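Stop making maps bigger

Friday, April 26, 2019

Quick one tonight, should be finishing triggers but this has been bugging me for weeks.

Every second custom map posted lately has the same selling point. Huge. Biggest terrain yet. Full size, every tile used. And then you load in and walk for four minutes past the same pine tree.

I say this as somebody who did it. Talemholm, my first proper RPG map, was as big as the editor would let me go. 3150 trees, I know because the object list tells you. Took most of a winter. Players saw maybe a quarter of it. The rest was me painting dirt at 1 am and feeling productive.

Feeling productive is the trap. Terrain is easy to keep doing. You put the headphones on and drag the brush around, and at the end of the night there's more map than there was. Triggers don't work like that. You can spend a whole weekend on one quest bug and have nothing to show but a quest that does what the last version said it did.

Compare Stullstead. Tiny map. One village, one mine, a bit of river. Getachew Endale made it and I've put more hours in there than in any of the giant ones, mine included. Every house has something in it. The miller remembers if you stole from him. The mine has 11 rooms and I could draw you all of them from memory.

I asked Getachew how he planned it and he said he didn't start with terrain at all. Wrote the characters first, then made just enough ground for them to stand on. I'd been doing it backwards for years.

So for Grastia I'm trying it his way. No editor for the first month. Paper, pencil, kitchen table.
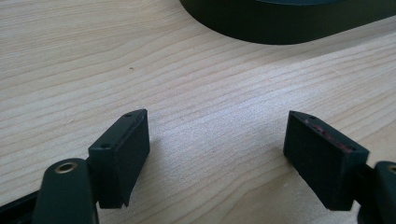
Grastia HQ, the table end of it.

It's slow. I hate it a bit. But I've already thrown out two whole regions which would of taken me until July to build, and throwing them out cost me an eraser.

The usual argument back is that players want to explore. Sure, so do I. Exploring means finding stuff though. If I go over a hill and there's another hill, I didn't explore anything, I just held down the mouse button. Put a hermit behind the first hill with something rude to say and I'll check behind every hill after that.

Other argument, big maps look good in the screenshots. Fair enough, they do. Haugen had gorgeous ones, all those cliffs and fog, and more than 300 downloads in the first week. I was one of them. Tried to get a full lobby going a fortnight later and couldn't find anyone who'd play it a second time. Load time alone would put you off. My old laptop sat at 100 percent the whole way through and the fan sounded like a hair dryer.

And updates. Oh man. Change how one unit paths on a small map, you test it in ten minutes. On Talemholm I had to run across the whole continent to check if the bridge guards still opened the gate. Half the time they didnt. I shipped it anyway once, sorry to everybody who got stuck on the north side.

Not saying never go big. If you've got a team and somebody who actually likes doing doodads, go for it. One person with a day job, no. Cut it in half, then fill what's left. If you fill it and still want more room, the editor isn't going anywhere.

Anyway. Disagree in the comments, I'll read them on the weekend. Talemholm patch is still coming, the gate thing is top of the list.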